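Search this site Search Go

Talking to your kids about screens at bedtime: a conversation with Dong-hyun Gil

3 November 2020

By Maksym Tymoshchuk

When my daughter was small, bedtime meant a bath, a book and a long argument about one more glass of water. These days the argument is over the tablet, and I lose it more often than I'd like to admit. So I was very glad when Dong-hyun Gil, a family counselor who has worked with parents in Brukcombe for 13 years, agreed to spend part of an afternoon on the phone with me (he was generous with his time, and I used every minute of it).

I started by asking the question I suppose every parent asks him first: how much is too much?

"I usually ask them to tell me about the evening instead of the number," he said, laughing a little. "What happens after supper? Who's in the room? Parents come in with a total for the day, and we get much further once they tell me how the last hour goes."

That last hour is where he likes to begin with almost every family. He asks parents to keep a plain notebook for a week and write down when the screen went off, when the child fell asleep, and what sort of mood everyone was in the next morning.

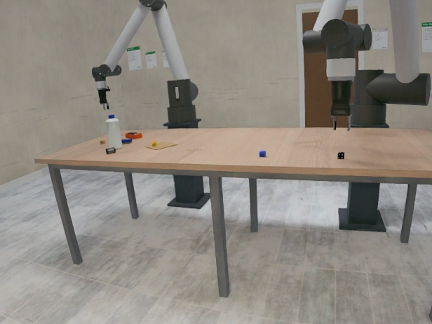
He is quite particular about the mood part. Parents tend to leave it out, he told me, and it's often the most useful line on the page. One mother he worked with in April found that her son was fine on evenings when he watched a movie with his sister and miserable on evenings when he played a game by himself, even though the movie ran longer.

"She had been ready to cancel the movie," he said. "I was so pleased she wrote it down first."

I wanted to know what he suggests for younger children, the ones who can't really be reasoned with at eight at night. For a child of 6, he keeps it very simple: the tablet goes to sleep in the kitchen, at the same time each night, and the child gets to be the one who carries it there and plugs it in.

"They love having the job," he said. "Give a child that age something to carry and you've saved yourself a lot of talking."
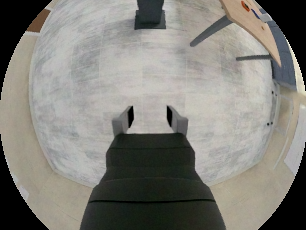

We talked for a good while after that about what happens when the plan falls apart, as ours did the very first time I tried it, with tears on both sides of the door. Gil was kind about this. He tells parents to expect 2 hard weeks, to stay boring and friendly through them, and to avoid adding new punishments in the middle of a bad night. If you said the tablet goes to the kitchen, it goes to the kitchen, and anything else can wait until breakfast.

He was also firm, in his gentle way, that grown-ups should look at their own habits. I confessed that my phone lives on my nightstand. "So does mine, some weeks," he said. "Tell your daughter you're working on it too. Children are very fair about that if you let them in on it."

If a child is still awake long after lights out, night after night, or seems frightened or low during the day, he would like parents to call their pediatrician and leave the screen rules alone for the moment.
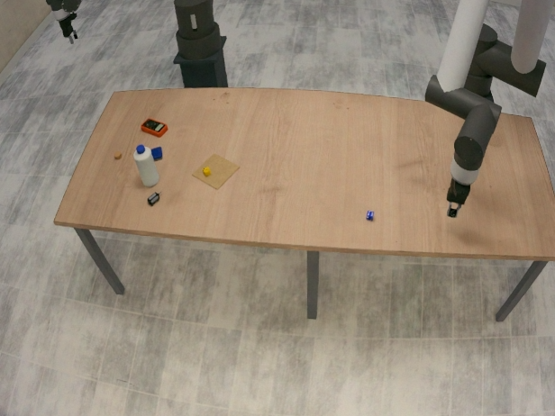
Related stories

Is your teenager getting enough sleep?
Family meals when nobody is home at the same time
Homework and headphones: what parents should know
How to pick a first library book together
Helping a shy child settle into a new class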